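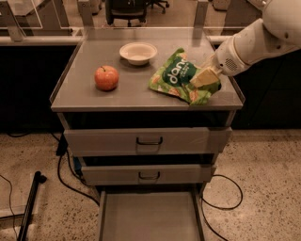 By Jad Obeidat | Opinion | 05/09/2021

Bring back the proper lunch hour

When I started at Fairweather the canteen shut its tills at two and the whole building knew it. You went down at one, you sat with whoever was there, and you came back up when you had finished. I learned more about the job at those tables than I did from my manager, who ate there too.

The canteen closed some years ago. In its place we got a vending machine and an email about flexibility. Now most people I know eat within reach of their keyboard. An apple, a bag of something, whatever can be held in one hand while the other scrolls. We call it lunch out of habit.

Employers will say that staff are free to take their break. On paper they are. But a break that sits in a contract and never in the diary is easily lost. Somebody books a call for half past twelve, then somebody else does, and by December it is a standing meeting.

My friend Vitalii Vasylenko works at a warehouse firm in Seneck with 74 staff. They stop at noon, all of them, and the phones go to a recorded message. He told me customers grumbled for 2 weeks and then began ringing at one. I have asked him several times what the catch is and he has not come up with one, apart from the queue for the microwave.

I know it won't suit everyone. Parents who want to leave early would often sooner work through, and shops and hospitals can't put the phones down. Those people need cover and a decent room to sit in, and that costs money. It should be spent. An office that can find the budget for a new logo can find it for chairs and a kettle.

For the rest of us the change is cheap. Block out the hour. Turn down the call. If you run a team, get up first, and be seen with your coat on, as your staff will not go until you do.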